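Robots domestiques : Rusport publie les résultats de sa série d'essais en salle d'eau

Vorau, 27 avril 2021. Le bureau d'essais Rusport a rendu public le compte rendu de sa dernière série de mesures sur les tâches ménagères confiées à des machines à deux bras. Le document de 21 pages porte sur le rangement d'objets de toilette, la prise d'objets posés au sol et le nettoyage de surfaces planes. Il conclut à une progression sensible de la préhension et à une autonomie encore insuffisante pour un usage sans surveillance.
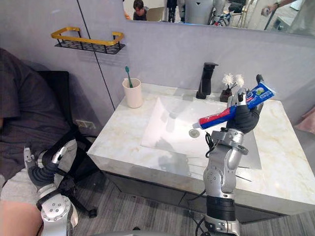
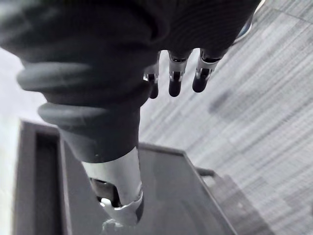 La série s'est déroulée en mars, sur 9 tâches définies à l'avance. Rusport a retenu des gestes courts, sans outil spécialisé, qu'un occupant exécute plusieurs fois par jour sans y prêter attention : déplacer un tube, remettre un gobelet à sa place, reprendre un petit objet tombé, replier une serviette. Chaque tâche est notée selon trois critères, à savoir l'achèvement, la durée et le nombre d'interventions humaines. Une tâche achevée avec une aide verbale ou une correction à distance est comptée comme partielle.

Sur les 9 tâches, 7 ont été achevées au moins une fois sans intervention. Les 2 autres, le repli de la serviette et la fermeture d'un bouchon à vis, ne l'ont été à aucun moment. Le compte rendu précise que le taux d'achèvement moyen masque des écarts importants d'un essai à l'autre pour une même consigne. Un objet saisi correctement dans une orientation donnée peut être manqué après une rotation d'un quart de tour, alors que ni sa forme ni son éclairage n'ont changé.

Les objets souples restent le principal point faible. Un emballage déformable se dérobe ou se comprime sous les doigts, et la position de son centre de gravité varie avec son remplissage. Les auteurs relèvent qu'une force de serrage réglée pour un tube plein vide partiellement un tube ouvert, et qu'une force réglée pour un tube entamé laisse glisser un tube plein. L'ajustement en cours de prise suppose une mesure de pression au bout des doigts dont la fidélité se dégrade avec l'usure du revêtement. Rusport recommande un étalonnage avant chaque session et déconseille de comparer des résultats obtenus avec des revêtements d'âges différents.

La question des surfaces brillantes occupe un chapitre distinct. Vasques, robinets, miroirs et carrelages renvoient des reflets que les systèmes de vision interprètent parfois comme des objets ou comme des ouvertures. Le bureau d'essais indique que les erreurs de profondeur se concentrent sur les bords des récipients clairs, où le contraste est faible. L'ajout d'un second point de vue, placé près de la main, réduit ces erreurs sans les supprimer. Il introduit en contrepartie une difficulté connue : dans les derniers centimètres de l'approche, la main masque une partie de ce qu'elle doit saisir.

Le travail près du sol pose un problème d'un autre ordre. L'amplitude requise rapproche les articulations de leurs limites mécaniques et réduit le nombre de trajectoires possibles. Les récipients bas à bord relevé obligent à une prise par le dessus, avec le pouce d'un côté et les autres doigts de l'autre. La moindre erreur de hauteur se traduit par un contact avec le rebord, que le logiciel de commande traite selon les cas comme un obstacle ou comme une prise réussie. Rusport classe cette confusion parmi les défauts à corriger en priorité.

La durée d'exécution constitue le second volet du document. Pour les tâches achevées, la machine met en moyenne environ 7 fois plus de temps qu'une personne. L'essentiel de cet écart provient des phases d'approche et de vérification, la prise proprement dite étant comparativement rapide. Les auteurs estiment que la vitesse pourrait être relevée sur les trajets en espace libre, à condition que la détection de présence humaine soit jugée fiable. Dans la configuration retenue, les seuils de sécurité imposent un ralentissement dès qu'une personne se trouve à portée de bras.

La société Oyelaran, qui développe des logiciels de commande pour la manutention légère, a fait savoir que les résultats correspondaient à ses propres observations en atelier. Elle souligne que les postes de travail industriels disposent d'un avantage que le logement n'offre pas : les pièces y sont présentées dans une position connue, sur un support conçu pour elles. Selon l'entreprise, une partie des gestes évalués à Vorau serait déjà réalisable en arrière-boutique, pour la mise en rayon de petits conditionnements, avec un opérateur chargé de plusieurs machines. Aucun calendrier n'est avancé pour les particuliers.

Le compte rendu se montre réservé sur la transposition de ses chiffres. Les essais ont été menés dans un seul aménagement, avec un choix limité d'objets. Une vasque plus profonde, un plan de toilette plus étroit ou un robinet placé sur le côté modifieraient les trajectoires et, selon toute probabilité, les taux d'achèvement. Rusport ne fournit pas d'estimation de coût et écarte toute comparaison entre fabricants, le protocole n'ayant pas été conçu à cette fin.

Plusieurs points de méthode pourraient être revus. La définition de l'intervention humaine, en particulier, fait l'objet d'une annexe. Replacer un objet tombé entre deux essais n'est pas comptabilisé, tandis que le redresser pendant un essai l'est. Les auteurs admettent que la frontière est difficile à tenir lorsque l'objet roule hors de la zone de travail et que l'essai est suspendu, puis repris. Ils proposent de publier désormais la durée totale de session, suspensions comprises, à côté de la durée d'exécution.

Une nouvelle série est prévue sur le site d'Urnau, avec les mêmes critères de notation et un aménagement de type cuisine. Elle comprendra le vidage d'un lave-vaisselle et le tri de couverts. Les 2 tâches non achevées seront reprises à l'identique, de manière à disposer d'un point de comparaison entre les deux sites. Le protocole détaillé et les tableaux de mesure sont disponibles auprès de Rusport sur demande écrite.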